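Hullden Street Tenants & Neighbors - minutes, May meeting
Started 7:10 pm, laundry room side (front room still being painted)

**Apologies:** Bogale Court reps, both. Sent a note, see item 4.

**1. Last minutes**

Approved with one fix. It was the north stairwell light, not the south. South is fine.

**2. Water shutoff**

Inach Plumbing want to do the riser on the Indness side first, then ours. Water off 9 am to around 4 pm on the day. They will post notices 48 hrs ahead, but last time the notices went up inside the locked vestibule, so people coming in the back never saw them. Dušan to ask for notices on both doors plus the mail area.

Question from 2B - does the shutoff include the boiler loop. Don't know. Dušan to ask that too.

People with medical equipment or new babies to let Dušan know before, so a neighbor can fill jugs. Long discussion about whether the bathtub counts. Fill it if you want to.

**3. Swap table and supper**

Going ahead, same night as the supper. Set up from 4, food at 6. Clean things only, no matresses, no paint cans, no TVs. Anything left at the end goes to the thrift store run, Kurniawati driving.

Metal tray offered for the supper if the kitchen wants it, otherwise it goes on the swap table. Kitchen to say by next meeting.
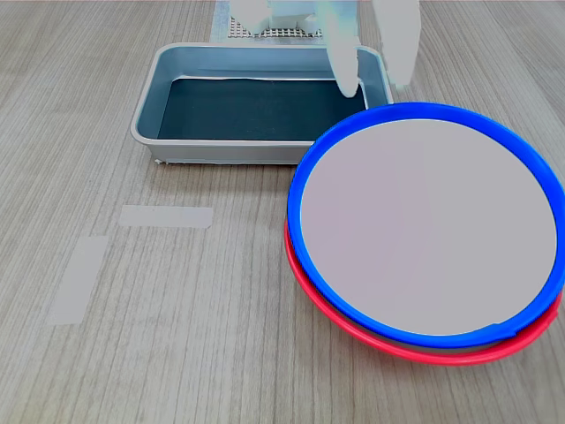

*Minutes taken by Kurniawati Mandagi*

Supper menu not settled. Rice and beans for sure, two kinds of salad, someone's aunt may do the dumplings again. Need labels for nuts and dairy this time. Paper plates vs. bring your own went round and round - bring your own, with a small stack of paper for anyone who forgets.

Music off by 9:30. Agreed after last year's complaint from across the street.

**4. Bogale Court note**

Read out. They want to share the bike cage with us and split the cost of a new lock. Mostly in favor. Worry is keys, there are already too many copies out there. Suggested a code lock instead, code changed every few months. 3A against codes, says they end up written on the wall (which is what happened with the trash room).

No vote. Ask Bogale to send someone in person next time.

**5. Money**

139 dollars in the cash box after the cleaning supplies. The 1,000 from the neighborhood grant has come in, must be spent on the yard, reciepts needed for everything. Ideas so far:

- raised beds by the fence
- bench with a back
- gravel for the muddy corner
- hose that reaches the far side

Gravel and hose got the most support. Bench depends on price. Dušan Urban to get prices for all of it, bring them next month. Nobody to buy anything before then please. 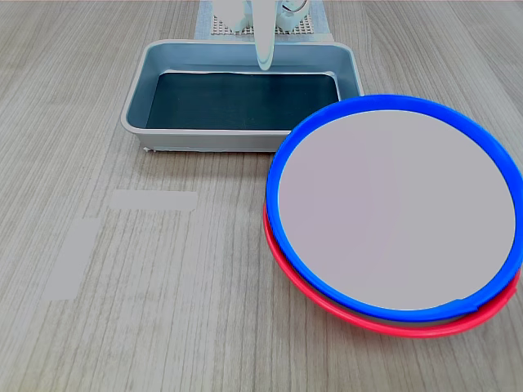 **Hullden Street, May**

**6. Rent increase letters**

Several got one, several didn't. Amounts not the same for same size units. Please bring the letter or a copy, with the envelope if you kept it, postmark matters. Legal clinic at the library can look at them but only by appointment. Sign-up sheet by the mailboxes.

Do not sign the renewal page until you have had it looked at. Kurniawati will write a one page summary, in Spanish too if 5C has time.

**7. Other**

- Dryer on the left eats quarters again. Reported twice.
- Cat in the basement belongs to 1D, please stop feeding it
- Recycling pickup moved to mornings, bins out the night before
- Lost: kid's blue rain boot, left foot

**Actions**

- Dušan - plumber questions, notices, yard prices
- Kurniawati - letter summary, thrift run, reply to Bogale
- 2B - ask about the boiler if Dušan doesnt hear back
- Everybody - rent letters!!

Closed 8:35. Next one same room unless the paint is dry.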